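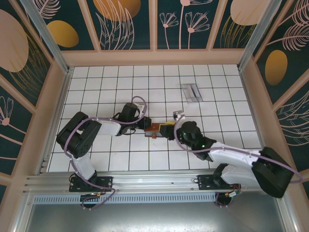
White tile with thin dark grout lines.

Pludum 846 electric grout brush – review after one summer

I bought this brush in June, when we moved to the apartment in Plidarwood. The kitchen and the bathroom both have small white tiles, and the previous tenants did not love cleaning. I paid 46 dollars for the set with three heads. There is also a bigger set for more money, but it has only extra heads for windows and cars, and I have no car.

In the box you find the handle, the charger, a flat head, a round head and a narrow head for the lines. The narrow head is the one you want. It is made like a small wheel with stiff hair, and it goes along the line without jumping on the tile too much. With the flat head I am less happy. It throws water on the wall and on my socks, and for a flat surface a normal sponge is faster.

Before this I had an Eltetti hand brush, which costs nine dollars and is a very honest product. For one shower corner I still take it. But for a whole kitchen floor my wrist was hurting the next morning, and with the Pludum it does not hurt.

The battery is my main complaint. The paper inside promises 124 minutes. In my kitchen it was never so long. I get about half of this if I press hard, and the light turns red only a very short time before it stops. Charging takes the whole evening. Please charge it the night before, or you will stand there with the cleaner already on the floor, like me in July.

The noise is like an electric shaver, maybe a little deeper. My neighbor did not complain.

One thing the manual explains badly: to change the head you must turn and pull at the same moment. I was only pulling for the first week and I thought that mine was broken. Also, the heads must dry outside of the handle – I forgot one time and the metal pin got a brown spot. It came away with vinegar.

For the cleaner I use the Lozano powder mixed with warm water. I leave it ten minutes, brush, wipe with an old towel. On dark grout be careful with anything that has bleach. I tried it behind the door and now there is a pale place, so this was my mistake and not the fault of the brush.

Now it is September and the narrow head has lost some hair on one side. Spare ones are sold in pairs and the shop had them in stock last week. I give four stars, and I would give the last one for a better battery.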